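Demetti crew neck sweater, light gray
Reviewed 2 August 2023

Okay, so I bought this back in December and I've worn it to death, which I figure makes me qualified! The knit is really fine, so it layers under a coat without that stuffed sausage feeling, and the ribbed collar hasn't gone wavy on me.

It's a cool gray, by the way, not the oatmeal I was half expecting.
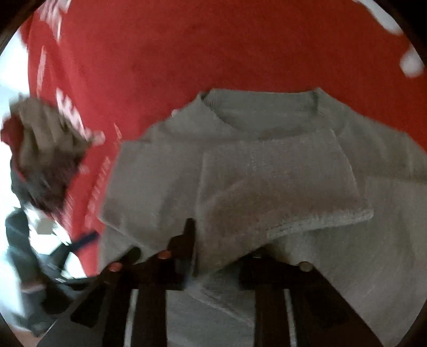 I fold mine (hangers gave my old Zosent one shoulder bumps) and it takes up hardly any drawer space. Sleeves run a bit long. 4 stars, would buy again in navy.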